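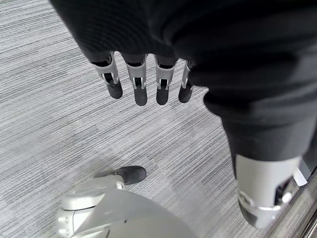 **Went to the Navdale open day, long write-up (2018-07-13)**

**tinbucket**

OK so I promised a few of you I'd report back, and I'm typing this on the couch with my shoes off because I was on my feet all day and my heels are killing me. Navdale opened up the second floor of the Tustmont building to the public and I got in with the noon group. It was 45 minutes per group and they were strict about it!

The humanoid is the reason most people came. It's a full-size walker with legs and arms and four-fingered hands, and they had it dressed in this baggy black fabric that I kind of loved. It looked like somebody's goth cousin. Silver legs underneath, and black rubber toe caps on the feet. My nephew wanted to know where he could get the shoes.

The demo went like this (for our group anyway, I heard the morning ones got a different order):

- stand up from the stand, shift weight side to side
- eight or nine slow steps, stop, turn around
- pick up a foam block from a stool and hand it to a kid
- wave, which got the biggest cheer of the day by a mile

The handoff took two tries. First time the block slid out and went under the front row, and the kid just picked it up and gave it back to the robot, so technically the handoff happened in reverse.

Seema Tripathi ran the session and she was great. Didn't talk down to anybody, and when she didn't know something she said so. I asked about the fingers, since that's my thing, and she let a few of us get close after the walking part was done. You can see right into the slots on the silver parts, little pins and rods and all. I could have stood there the whole 45 minutes.

Anyway. Go if they do another one. Parking is terrible.

---

**Marge_in_the_shop**

Thank you for this!! I was in the 2:00 group and we didn't get the foam block at all. We got a long talk about balance and then it walked to a line of tape and back. My husband fell asleep standing up.

Did you see the Gulero table by the elevators? They had a little wrist unit you could turn by hand and I wouldn't leave it alone.

---

**kettlecorn77**

I'm going to be the grump. Nine steps on flat office carpet, with a crew standing next to it, is not what the flyer made it sound like. The flyer said "see it work." Work at what? I drove two hours.

And four fingers that can't hold on to a foam block. I've got a parallel gripper in my garage that cost me 300 bucks and it would hold that block until Christmas.

---

**tinbucket**

@Marge yes! I turned that wrist thing so many times a guy came over and asked if I had questions. I did not have questions, I was just turning it.

@kettlecorn77 fair on the flyer, I'd be annoyed too after two hours in the car. But your gripper doesn't have to walk over to the stool first. And carpet isn't a gimme. I've watched small walkers catch a toe on worse carpet than that and go straight down on their face.

---

**kettlecorn77**

Low pile. That stuff is basically a painted floor. Put it on my mother's shag and then call me.

---

**Rollo P**

Used to do maintenance on pick-and-place cells so take this as one guy's opinion. I'm with kettlecorn on the grip and with tinbucket on the walking. What I wanted to hear was hours. I asked in the 11:00 group how long the finger linkages go before somebody has to open them up, and the answer was 2,000 hours on the bench, but on the bench means bolted down and opening and closing on nothing. Swinging from an arm while the rest of it stomps around is another life entirely.

Also, loose cloth hanging around moving joints makes me itch. I asked about that too. Seema said it keeps dust out of the wrist and they check it for snags before each run. I'd still want it snugger.

---

**Marge_in_the_shop**

Rollo, I sew, and I thought the same thing! You could put a cuff on that with some elastic and a strip of hook and loop and it'd come off in a second. I nearly offered.

---

**tinbucket**

Marge please email them. I'm serious.

The 2,000 number is interesting, we were told 4,000 in our group?? Maybe that was the knees. I was writing on the back of my parking ticket and I can't read half of it.

---

**Rollo P**

Could be the knees. Or could be whoever was answering. I got mine from the guy in the green lanyard, for what it's worth.

---

**kettlecorn77**

Lol so it's somewhere between 2,000 and 4,000 of something. Great open day.

I'll say one nice thing, the Rastogi people downstairs with the conveyor sorter were excellent. Ran nonstop the whole time I was there and they let you throw in your own junk. It sorted my keys in with the bolts, and I got them back.

---

**Marge_in_the_shop**

I missed the sorter completely!! Was that past the coffee?

---

**kettlecorn77**

Left of the coffee, behind the big door. There wasn't a sign.

---

**tinbucket**

I missed it too, dang. The lady at the desk told me they're hoping to do the next one in January. If it's on I'll start a new thread, and if anybody wants to carpool from the north side let me know, I've got room for three as long as one of you doesn't mind sitting next to a toolbox.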